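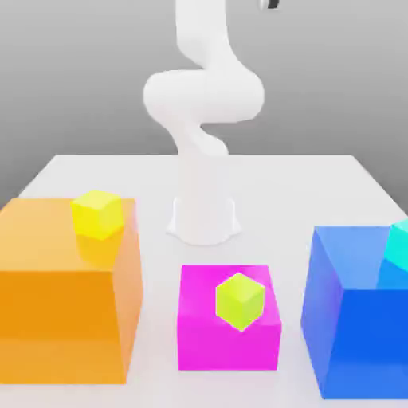 Ticket 323: Plusimham handset won't hold a charge overnight, gets warm in the pocket
Product: Plusimham smartphone, 128 GB
Opened by: Usman Lashari
Status: Resolved
Category: Battery and power

Original message

Hi there, and thank you in advance to whoever picks this up! I've had my Plusimham since last spring and I've been very happy with it, so please don't take this as a complaint so much as a cry for help. Up until a couple of weeks ago I could put the phone on the nightstand at bedtime with a nearly full battery and wake up to pretty much the same number. Now I go to bed at 100 percent and at 6:30 in the morning it says 62. I'm not touching it in between, I promise. My wife thought I was up watching soccer.

It also gets warm when it's in my pocket. Not hot enough to hurt, just warm like something is going on in there. And the back of the case feels a little warm if I pick it up at night (I got up once at 3 a.m. to check, so now you know the sort of person you're dealing with).

Things I have tried so far:
Restarted it, several times.
Turned the brightness way down.
Closed all my apps by swiping them off the screen.
Bought a new cable, an Istutis one with the braided cord. It's a lovely cable but it didn't change anything.

I do use the phone for work, so I'd love to avoid wiping it if there's any way around that. I have years of texts from my dad on there and I'm nervous about losing them.

Thanks so much,
Usman

Reply from support

Hello Usman, and thanks for such a thorough write-up, it really does save us both some time! First, let me put your mind at ease about your dad's messages. We are a long way from talking about a reset, and if we ever get there we'll make a backup together and check it before you erase anything.

Losing that much overnight is more than the phone should use just sitting there. A tired battery can do it, but a battery usually wears down bit by bit over many months, and what you're describing sounds pretty sudden. When it comes on quickly and the phone is warm while the screen is off, I like to look for an app that's keeping it awake.

Could you do the following when you have a quiet minute?

1. Open Settings, then Battery, then Battery health, and tell me what it says for maximum capacity.
2. Go back one screen and tap Usage by app. Change the view from "Last 2 hours" to "Since last full charge." Send me the top few names, even if they look boring.
3. Tonight, charge it all the way, unplug it, turn on airplane mode and leave it until morning. Write down the percentage when you go to bed and when you get up. (Please set your alarm first. Alarms do still ring in airplane mode, but have a backup if you've got somewhere important to be.)

One small thing about swiping apps away: it's a habit a lot of us have, but it can make the phone work a bit harder, as each app has to start up from scratch the next time you open it. You can leave them be for now. It'll also make the usage screen easier for us to read.

And please do keep the Istutis cable. A good cable never goes to waste.

Reply from Usman

Good morning! I have homework to turn in.

Maximum capacity says 94 percent. I don't know if that's good, but it sounds like a decent grade.

Airplane mode: 100 when I went to bed, 98 when I got up. I was so surprised I took a screenshot and sent it to my brother, who did not care at all.

Usage by app, in order: Jaunzems Weather, Screen, Messages, Phone. The weather one is way out in front. It says 16 minutes on screen and a background time that's pretty much the whole day. I do like that app, it has the little radar map, but I don't look at it that often. I put it on in March when we had all those storms.

Should I be worried? Is it a virus?

Reply from support

That's an excellent grade, and your battery is in good shape. I see no reason to replace it.

I don't see anything here that points to a virus, either. My guess is that the weather app is checking your location over and over, all night long, so it can warn you about storms. With airplane mode on it had no network to chat with, and your phone got to sleep. An update may have switched that setting on for you, or you may have tapped Allow on a pop-up without giving it much thought. I've done that more times than I'd like to admit.

Let's keep the app and calm it down a little:

1. Settings, then Apps, then Jaunzems Weather.
2. Tap Permissions, then Location, and choose "Only while using the app."
3. Back up one screen, tap Battery, and change Unrestricted to Optimized.
4. Restart the phone one more time.
5. If you have the weather widget on your home screen, press and hold it, tap the gear, and set Refresh to every few hours.

You may get storm alerts a little later than you used to. If those matter to you, please turn on the phone's own emergency alerts under Settings, then Safety. They don't need that app at all.

Then leave airplane mode off tonight and let me know how you make out.

Reply from Usman

Well, I'm tickled. 100 at bedtime and 96 this morning, airplane mode off, everything else just as it always is. It stayed cool in my pocket on the whole drive in, too.

The location one was set to "All the time" and I have no memory of choosing that. The battery one was on Unrestricted, just like you guessed. I found the emergency alerts and they were already on.

One more question while I have you. I use an app called Inell for my grocery lists and it has the same "All the time" setting. Can I change that one too, or will it mess up my lists?

Reply from support

So glad to hear it! Yes, go right ahead and change Inell. Your lists will stay put. The only thing you'd miss is a reminder popping up as you get near the store, and if you find you want that back, the switch is in the same place.

I'll mark this one resolved. The ticket stays open to replies for two weeks, so if the morning number starts slipping again, just write back here and send me that usage list first thing.

Internal note: cause was background location plus unrestricted battery use in a third-party weather app. No hardware fault, no repair, no reset needed. Backup steps sent to customer separately at his request.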